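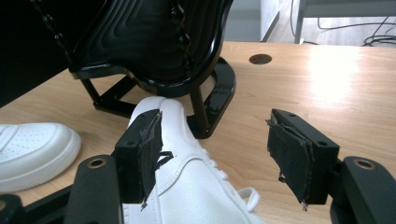 Shoe handling software: working meeting, Wednesday

Present: controls, perception, planning, tooling, one person from the Cetarano side on the phone for the first half. Started 2:10 pm. Minutes taken by the tooling side, who also had opinions, recorded below as such.

1. Minutes of last meeting

Accepted with one change. "Planner is stable" now reads "planner did not crash during the demo."

2. Perception

Perception reported that the new pose model is ready to replace the old one. Asked what "ready" meant. It meant the validation score went up. Tooling asked whether any of the validation shoes were white on a light table. Some are, but most of the set is colored shoes on the gray mat, and the score isn't broken out by type.

Discussion went on for a while. The point made several times was that a white upper gives the model very little to hold on to except seams, eyelets and the holes on the toe box, and glare on the wood takes away more. Perception believes the model has learned the outline. Controls does not believe this and would like to see it with the fingers covering half the shoe, the usual view at the moment it matters.

Also raised: pairs. When the second shoe is partly out of view the model sometimes merges it with the first or reports it with high confidence facing the wrong way. Perception called this an edge case. Planning pointed out that shoes come in pairs.

Agreed: no swap until scores are split by shoe color and by how much of the shoe is hidden. Old model stays the default.

3. Grasp and finger state

Controls wants to drop the contact estimate computed from video and use finger position only. Their argument is that the estimate flips between touching and not touching when one pad is against the shoe and the other side is still open. Perception's argument is that finger position says nothing about a soft upper until it is already being squashed. Both were considered correct, to nobody's satisfaction.

Pads: the fabric is fraying, and loose threads hang off the inner faces. Perception says the segmenter labels the threads as laces "rarely." No number was available for rarely. Tooling will trim or replace the pads but does not accept that this is a fix. If a stray thread can move the lace mask, a real lace looped out to one side can move it too.

4. Planning

The Listeck planner was tried again on the table with the glossy black stand. It planned through the curved top on 2 of 14 attempts, both in simulation. The explanation offered was that depth comes back patchy on shiny black surfaces and the planner reads missing depth as free space. Tooling asked why missing depth is ever read as free space. It is the default setting. Nobody present had chosen it.

Planning proposed loading a fixed model of the stand. Objection: this works until someone moves the stand, and someone always moves the stand. Compromise is a fixed model plus a check at startup that refuses to run if the stand is not where the file says. The Cetarano side asked for a warning instead of a refusal. Declined, as the log already contains more warnings than anyone reads.

The cable hole in the table was also discussed. The plane fit mostly ignores it. Left alone for now.

5. Labeling tool

The Dindmont labeling tool now suggests left and right shoe automatically. Labelers like it because it is fast. Tooling is less pleased: in a spot check, labelers accepted nearly every suggestion, including the bad ones. Suggestions will be hidden for part of each batch so the two can be compared. Perception expects no difference. Expectation noted.

Export still drops frames silently once a session passes 2000 of them. This was marked fixed in June. Reopened.

6. Any other business

Request to describe the system as "fully autonomous" in the Cetarano summary. Turned down. The wording will be "runs without input between operator steps," and the operator steps will be listed.

Actions

Perception: split scores; put a number on "rarely."
Controls: log finger position and video contact estimate side by side, change neither.
Planning: treat missing depth as unknown; startup check for the stand.
Tooling: pads; export bug; hidden suggestions in Dindmont.

Next meeting same time, same room. Perception will bring the split scores or say why not. Closed 3:25 pm.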